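# Two-arm cushion placement: arms fight each other once both hands have closed

**Geeta Srivastava**

I have a tidy-up task running on a two-arm upper body with multi-fingered hands. The job is to pick a square cushion up with both hands, carry it over the sofa and put it down on the chaise. Perception and grasping are fine. The carry phase is where I get stuck.

Setup:

- Planner: Trorkwood, one plan per arm, merged on a shared clock
- Controller: joint impedance, one instance per arm
- Segmentation: head camera, Mivitz model, retrained in September
- Wrist force estimate from joint torques, no dedicated sensor

As soon as the second hand closes, the estimated lateral force on both wrists starts to climb. It reaches up to 40 N before the safety layer stops the motion. If I lower the stiffness the force stays down, but the hands drift toward each other, the fabric sags and the placement check fails when the lower seam touches the seat edge too early.

The hold where I take the force baseline, with the cushion at the chaise edge:
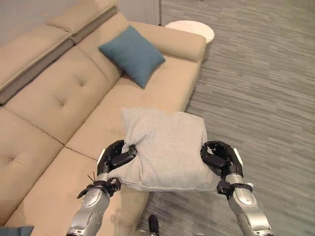 ## What I have tried

- Slower trajectories. The force climbs more slowly and ends at the same value.
- Re-running hand-eye calibration for both arms. No change that I can measure.
- Treating the cushion as a rigid box attached to the left hand only. The right arm then lags and pulls.

Config for the carry phase:

```
carry:
 mode: dual_independent
 stiffness_lin: 600
 stiffness_rot: 40
 object_model: none
 sync: clock
```

Is there a standard way to couple the two arms for a soft object, or do I need a deformable model in the planner? I would like to avoid the second option.

---

**hulgate_user**

You don't need a deformable model for this. Your trouble is `dual_independent`. Each controller holds its own hand at an absolute pose, so any error in the distance between the two base frames shows up as stretch or squeeze in the cushion. Calibration will reduce it but won't remove it.

Split the task into two sets of coordinates:

1. Absolute: the midpoint between the hands and its orientation. Plan the carry here and keep it stiff.
2. Relative: the right hand expressed in the left hand's frame. Keep this soft along the line joining the hands, and stiff in the other directions.

In Hulgate it looks like this:

```
carry:
 mode: dual_cooperative
 absolute:
 stiffness_lin: 600
 stiffness_rot: 40
 relative:
 stiffness_lin: [72, 600, 600] # x = hand-to-hand axis
 force_target_x: 2
 object_model: none
 sync: state
```

`force_target_x` is a light outward pull in newtons. It keeps the hands from drifting together, so you get less sag without a high stiffness. Set the relative rest pose from the measured hand poses after both grasps are closed. Don't use the planned ones. If you use the planned poses you load the spring at the moment you switch modes.

Also change `sync`. With a shared clock, an arm that falls behind stays behind and the other one keeps going. With `state`, progress along the path is held back by the slower arm.

One caution about the force estimate: from joint torques alone, 2 N is probably inside the friction noise. Filter it and put a limit on the velocity of the relative x axis, or the integral will wander.

> **Geeta Srivastava:** Switched to cooperative mode with the rest pose latched after closing. The climb is gone. There is still a step in the force at the mode change, much smaller than before. I will try ramping the stiffness.

---

**m_pandey_fork**

Same symptom on our side and it was the tool frame. Check that the hand frame is at the palm and not at the wrist flange. Ours was off on one arm only.

---

**tkl**

Just lower the speed and use one arm. Cushions are light.

> **hulgate_user:** She already tried lower speed. One arm will lift it, but the cushion hangs from a corner and you lose control of its orientation at placement.

*Last edited December 26, 2018: corrected the axis order in the Hulgate config.*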